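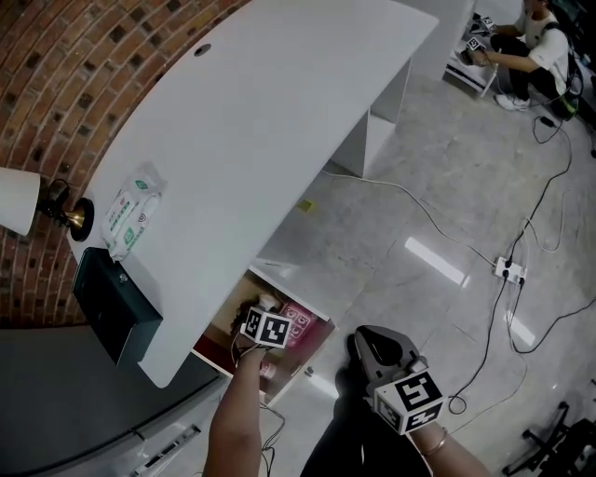
The big white desk, wet wipes within reach.

I gave up following famous people in November. I say "gave up" as if I'd been on forty a day, but I worked it out one evening and I was following 612 accounts, and when I went through the list most of them belonged to people I have never met and never will. Actors, a few singers, cooks from the telly, the partners of footballers, the sisters of the partners of footballers. I knew the name of one woman's dog and couldn't remember the name of my neighbour's son.

My mother used to buy a magazine every week and read it with a cup of tea on the back step. When she had finished it, that was that until the next one. She knew who was getting divorced and who had put on weight for a film, and she had firm opinions about all of them, but there was a gap of a week in between. I don't think she thought about them while she was hanging the washing out. I was thinking about them at the bus stop, in the queue at the chemist and, on one occasion, in a meeting about drains.

What set me off was a coat. A presenter I followed wore a long mustard coat in a photo and I thought it was lovely, and by the end of that evening I had bought something very close to it. It arrived and I looked like a tall jar of piccalilli. I don't even like yellow. When I opened the wardrobe to hang it up I found a pair of white boots I had bought the year before for much the same reason, still with the paper stuffed in the toes. I sold both through Fandbridge, the local selling group, and got back less than half.

I mentioned this to Mwanaisha Athumani, who I have worked with for years, expecting her to laugh. She told me she had cut her own fringe after watching an actress talk about hers, and had worn a hat to work for most of a month. I remembered the hat. I'd assumed it was a cold head.

So I made a rule. I would unfollow anyone I couldn't ring up. It took longer than I thought because the app keeps asking whether you are sure, and because I kept stopping to look at what people were up to before I pressed the button. I started a little after eight in the evening and was still at it at half past ten. When I finished there were 13 accounts left. One of those was the library. I can ring the library.

The first week was dull. I picked the phone up, saw that my cousin had posted the same photo of her tomatoes, and put it down again. Then I picked it up a few minutes later in case the tomatoes had changed. I noticed how often I was doing it, and it was a lot more than I would have admitted to a doctor.

The second week I began cheating. I wasn't following anyone, so I typed their names into a search box, which I had decided didn't count. I found out that a couple I'd always liked had split up, and I was properly upset about it for an afternoon. I made a shepherd's pie and felt low. My husband asked what was wrong and I had to tell him that two people in California had put out a joint statement.

He isn't above it himself, I should say. His are cyclists. He can tell you what a man in Belgium eats before a race, and he has bought a tub of the stuff, and it's at the back of the cupboard behind the lentils. He says this is different as it's sport. I have told him it is the same tub whichever way you look at it.

Around that time I got talking to Svend Lykkegaard at the pool. He used to play bass in a band called Zullent, who you won't have heard of unless you lived in one particular part of Denmark and were the right age. They were well known there for two years. He said people copied the drummer's hair, and then the drummer saw so many boys with his hair that he shaved it all off, and then they did that too. Svend was asked for his autograph in the supermarket and at the dentist's. He said the odd thing was how quickly he got used to it, and how long it took him afterwards to stop looking up when somebody came into a room.

I asked if he missed it. He said he missed being given free crisps. They used to play in Lund every spring and there was a bar there that put out bowls of them for the band and wouldn't take any money. He talked about the crisps for some time.

It was useful to hear it from that side. I had always thought of the watching as something that cost the famous person nothing, and maybe for the very rich ones it is mostly that. But he told me about a girl who used to wait outside his parents' house, quite politely, and how his mother ended up doing the shopping after dark so she wouldn't have to speak to her. The girl never did anything wrong exactly. She just wanted to know what he was like.

I don't think I'm cured. I still look at the covers in the newsagent's. There is a reality programme called Clavivness that half my office watches, where they put people in a big house and make them share one bathroom, and I have seen every episode. I know I'm meant to think it is rubbish. Some of it is. But the conversations it starts at work are good ones, and we end up talking about our own families and who we would and wouldn't share a bathroom with. I learnt more about the man in accounts from one argument over a towel rail than I had in all the time I'd worked with him.

That seems to be where I draw the line now, if I draw one. If I'm watching along with other people and we talk about it, I don't mind. What I was doing before was different, lying in bed at midnight looking at a stranger's kitchen and feeling that mine was the wrong colour. My kitchen is fine. It could do with a new tap.

I have bought fewer things, I can say that much. I put the money I would have spent in a separate account, or what I guessed I would have spent, and it has nearly reached 1000 pounds. That shocked me more than the number of accounts did. Coats, creams, a blender, a lamp shaped like a goose that I had in the basket twice. None of it was anything I'd have thought of by myself.

A few people have asked if I feel better. I sleep a bit more. I've read three books, one of them good. I know my neighbour's son is called Daniel and that he is learning the trombone, although to be fair I would have found out about the trombone anyway.

Mwanaisha's fringe has grown out and she says she is leaving it alone. She sent me a photo last night of a singer in a very wide hat and asked what I thought. I told her it would suit her. I haven't looked up how much it costs.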